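News | Products | Installation Guides | Dealers | Contact

July
By Ginette Gaillard, Hamel Press Office

Hamel Releases Jinora Wall and Floor System for Compact Work Enclosures

MIVPORT. Hamel today announced the release of Jinora, a coordinated set of wall panels, floor tile and corner profiles for small enclosed work areas. The system is intended for bench bays, card and badge handling stations, sample rooms, wash-down alcoves and similar spaces in which three sides are closed and the fourth is left open for access. Orders are being accepted from registered dealers, with first deliveries scheduled from the Mivport warehouse.

Jinora replaces the Fundden panel line, which Hamel has supplied to fit-out contractors in light gray and off-white. Fundden panels will remain available as spare parts while stock lasts. The two lines share a fixing pattern, and an existing Fundden back wall can be re-clad without moving the anchors.

Scope of the system

The release covers four component groups: wall panels, floor tile, corner posts and edge trim. Wall panels are supplied in a light gray rectangular tile pattern set in running bond, with dark grout lines. Floor tile is supplied in a gray-beige marble pattern with faint veining. Corner posts are aluminum with a silver finish. Edge trim is available in the same finish as the posts and is ordered by length.

The colors were selected for use under overhead lighting, where white work items such as cards, labels and blank forms have to be located against the floor surface. Strong veining was ruled out during development. In handling trials it was found to draw the eye away from small flat items and to make the edges of light-colored cards harder to follow. The pattern released with Jinora keeps the variation low over the full area of the floor.

"Most inquiries we received about Fundden concerned the corners," said Gaëtan Vasseur, product manager for interior surfaces at Hamel. "Installers were cutting tile into the corner and finishing the joint with sealant. On a small bay that is a large share of the labor. With Jinora the post goes in first, the panels run to the post, and the joint is closed by the profile."

Wall configuration

A standard enclosure has a back wall and two side walls. The side walls may be set square to the back wall or opened outward toward the access side. The opened arrangement gives more elbow room at the front of the bay and is recommended where work is carried out from both front corners at once. The post profile accepts either arrangement. The angle is set during installation by rotating an inner sleeve, which is then locked with screws from the rear.

Panels are cut so that the running-bond courses meet at the same height on both sides of each post. The installer should begin with the lowest course of the back wall, check it for level, and transfer the line to the side walls before any panel is fixed. A deviation at the lowest course will be visible over the full height of the wall. Hamel does not recommend correcting it by varying the grout joint.

Grout is factory-applied. The dark color was chosen over a matching gray following feedback from maintenance staff, who reported that pale joints near the working surface discolored unevenly and required frequent spot cleaning.

Installed, the system provides a plain, pale ground on the floor and on all three walls. 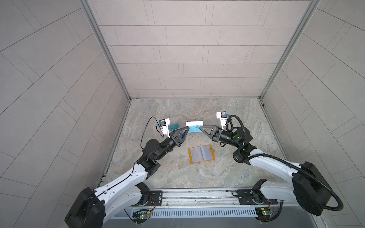
Floor installation

The floor tile is laid after the posts and before the side panels. The substrate must be flat, clean and free of old adhesive. Tile may be laid over an existing bench top or over a raised base, provided that the surface does not flex when equipment mounted at the front edge is in use. Where heavy equipment is to be fixed at the front corners, the mounting points should be marked and drilled before the tile is bonded.

The floor surface is smooth and has no raised texture. Thin items such as plastic cards, tickets and laminated sheets can be slid to an edge and lifted. Users who prefer more grip for paper sheets can specify the matte version of the same pattern, which is supplied at the same price and in the same tile size.

A movement gap must be left at the foot of each wall. The gap is covered by the wall panel and does not require trim. At the open side, the floor tile is finished with a straight edge profile or left flush with the front of the base, depending on whether cables are to be routed over the front edge. Where cables are routed this way, the flush finish is preferred, as a raised profile can wear the cable jacket over time.

Testing

Jinora was tested at the Hamel workshop in Mivport over 19 weeks. Floor samples were subjected to 500 cleaning cycles with a neutral detergent and a damp cloth, followed by 100 cycles with an alcohol-based cleaner. Samples were inspected for loss of pattern, edge lifting and change in surface gloss. No edge lifting was recorded. A slight reduction in gloss was recorded on the standard version after the alcohol cycles. The matte version showed no measurable change.

Wall panels were tested for impact at the lowest two courses, where contact with tools and equipment is most frequent. Panels that fail in service can be replaced singly. The damaged panel is released from the post side, and the adjacent panels remain in place. The replacement procedure is described in section four of the installation guide.

Ordering

Jinora is sold as individual components and as bay sets. A bay set contains the wall panels, floor tile, two corner posts and fixings for one three-sided enclosure. Edge trim is ordered separately. The catalog lists 334 part numbers, including left-hand and right-hand side panels, half panels for alternate courses, and short posts for enclosures placed under shelving.

Dealers are asked to confirm the following when placing an order for a bay set:

- Inside width of the back wall, measured at the floor
- Depth of each side wall
- Side walls square or opened outward
- Floor finish, standard or matte
- Position of any equipment to be fixed at the front corners

Orders without a confirmed side wall arrangement will be held until the information is received. Cut panels cannot be returned.

Sample boards showing one wall panel, one floor tile and a short section of corner post are available to dealers and specifiers on request. The boards are made from production material. Minor variation in the marble pattern between the board and the delivered tile is normal and does not constitute a defect.

Installation guides and cutting tables have been posted in the Installation Guides section of the Hamel website. Printed copies are packed with each bay set. Contractors who have completed the Fundden installer course do not need to repeat it for Jinora but should read the section on post alignment before starting work.

About Hamel

Hamel designs and manufactures wall, floor and trim components for small technical interiors. The company is based in Mivport, where it operates a workshop, a warehouse and a showroom open to trade customers by appointment.

Press contact
Ginette Gaillard, Hamel Press Office, Mivport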